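Lundex wants you to believe its March fight card drew 2000 paying fans. I was there, and I have my doubts. Whole rows near the cage sat bare until the main event, and the promoter wouldn't show me a gate sheet. 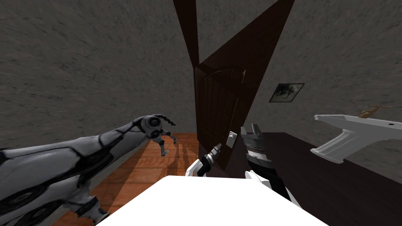 Then there's Letay Ejigu, sold as unbeaten in 9 bouts. I could trace only two of them. The rest seem to be gym smokers with no judges.

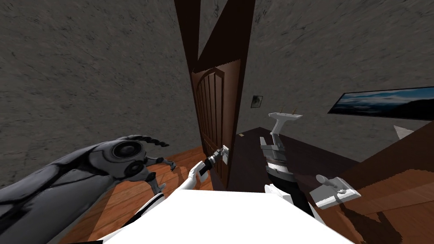 Abrehet Bogale thinks I'm being hard on a young fighter, and says every record gets padded early on. Maybe so. I'd still like to see the paperwork.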